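Laundry Room Notes: Washing Soft Toys and Other Bulky Items

Residents of Rivon House are asked to read the following before using the shared machines for anything other than clothing and linens.

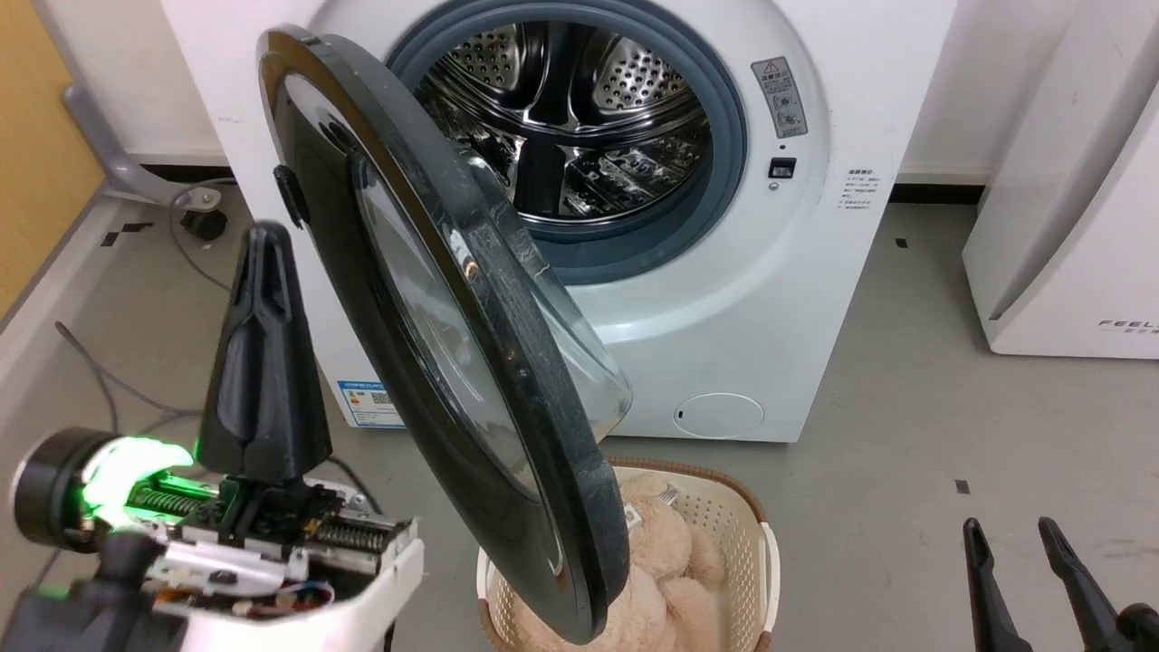
One resident of the Tulier wing wrote to ask whether a large plush toy may go into the front-loaders at all, having been told at another building that stuffed items were forbidden. She added that her daughter's bear had been hand-washed in the bathtub twice and took the better part of a week to dry each time.

The answer is yes, with conditions. Stuffed toys, small cushions and bath mats are permitted in all front-loading machines on the ground floor, provided the care tag allows machine washing. Items marked for surface cleaning only, items with battery compartments or sound boxes, and items filled with beads or foam pellets are not permitted. If a toy has lost its care tag, please wash it by hand.

Before loading, residents should check the seams. A split seam should be sewn closed before the toy goes into the drum, as loose filling collects in the drain filter and has put machines out of service in the past. Clips, bows, pins and other removable trim should be taken off and kept at home. The laundry room has no lost-and-found shelf at present, and small items left on top of the machines are cleared every Tuesday.

A large toy should be washed on its own or with one or two towels to balance the load. A mesh bag or a zippered pillowcase is recommended for anything with long or curly pile. Please use the gentle cycle, cold water and no more than half the usual amount of detergent. Plush fabric holds on to soap, and a second rinse is often needed. The spin speed should be set to 600 or the nearest setting available. Higher speeds tend to push the filling to one side, and the machine may stop before the cycle is finished.

Stuffed toys may not be placed in the shared dryers on high heat. The low setting is acceptable for short periods. Drying racks may be borrowed from the Yeom Street entrance and should be returned by 8 in the evening. Toys should be turned and reshaped by hand while damp and should not be put away until the filling is dry all the way through.

After each load, residents are asked to wipe the rubber seal around the door opening, including the fold at the bottom, where lint and hair gather. The door should then be left ajar. Several complaints of odor were received over the winter, and in most cases the door had been shut directly after use. Detergent drawers should also be left open slightly.

The drain filters are not to be opened by residents. They are cleaned under the building's service agreement with Prorkik, and water remaining behind the cover can spill onto the floor. A machine that does not drain should be switched off and reported to the management office in writing, with the machine number and the time of day.

Laundry baskets may be set on the floor in front of a machine while it is being loaded or emptied. They should not be left in the walkway during a cycle. Baskets should be marked with the apartment number. Two unmarked baskets are currently being held at the office and may be collected during regular hours.

Questions about these rules may be sent to the management office, Room 608.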